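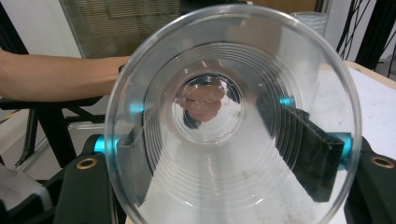
Clear cup in the Ronevar hand tool, seen from the wrist camera. Black pads either side, teal parts at the joints.

ronevar-tool-2 / README

Setup and care notes for the hand-held gripper tool at the cup bench. One tool, one camera, one bench. Covers pads, joints, camera, width calibration. Data format is in the other readme, not here.

Maintainer: Vilém Šindelář. Ask before changing anything under calib/.

Status

Working. Pads replaced in January, recalibrated same day. Left finger still a touch slower to open than right, see Known problems.

What's in the folder

calib/ — width table and camera intrinsics, current ones only
calib/old/ — previous tables, don't load these by mistake
logs/ — one text file per service
clips/ — 63 short check clips, clear cups only
parts.txt — spares and where they are

Before a session

1. Wipe lens. Dry cloth, no spray.
2. Wipe both pads with isopropyl, let them dry. Grease from hands is the usual reason a cup slides.
3. Open and close fully 10 times, no cup. Listen for clicking.
4. Check pads meet flat. If one corner touches first, loosen the pad screw, close the fingers on a bit of card, retighten.
5. Run check_width. Closed should read 0, anything over 2 mm go to Calibration.
6. Record one check clip with a clear cup held mouth toward the camera. Look at it on the big screen before you go on. Both pads have to be visible. If one is missing the camera has moved.

Why clear cups: you can see the pads through the wall, so a crooked one shows up right away. Opaque cups hide it. Downside is glare on the rim and ridges, exposure is locked for that reason, leave it locked.

Calibration

Needs the gauge blocks (Wiltano box, second shelf) and a flat table.

- mount tool in the bench clamp, finger tips free
- start calib_width, follow the prompts, smallest block first
- three passes, script averages them
- move the old table to calib/old/ BEFORE saving, the script overwrites without asking
- power off, on, run check_width again

Camera intrinsics only if the lens or mount was touched. Use the board from De Bruijn, the home printed one is slightly off scale.

Pads

Swap every 2,713 cycles or when the surface goes shiny, whichever first. Yes it's an odd number, it's where the first set started slipping and we kept it. Cycle counter is in the status screen, reset it after the swap.

Pads come from Rema. Cut to size with a fresh blade, 400 grit on the edges only, never on the gripping face. Screws hand tight plus a quarter turn. The mounts are printed and they do crack.

Joints

Dry lube, tiny amount, at pad swap. No oil. Oil got onto a pad once and we lost an afternoon of clips to it.

Known problems

- Left finger slow to open. Spring swapped, no change. Probably the bushing, new one on order.
- Width reading drifts after a long session. Zero it again at lunch.
- Thin cups buckle under full squeeze. Stop when the wall starts to give, dont chase the width number.
- Camera cable works loose at the tool end. Check teh strain relief if the picture freezes.

Logging

Add a file to logs/ every time, even for just a wipe and rezero. Initials, cycle count, what you did, old and new width offset.

TODO

- spare camera mount, none left
- write up the spring swap properly
- photo of the gauge box shelf for new people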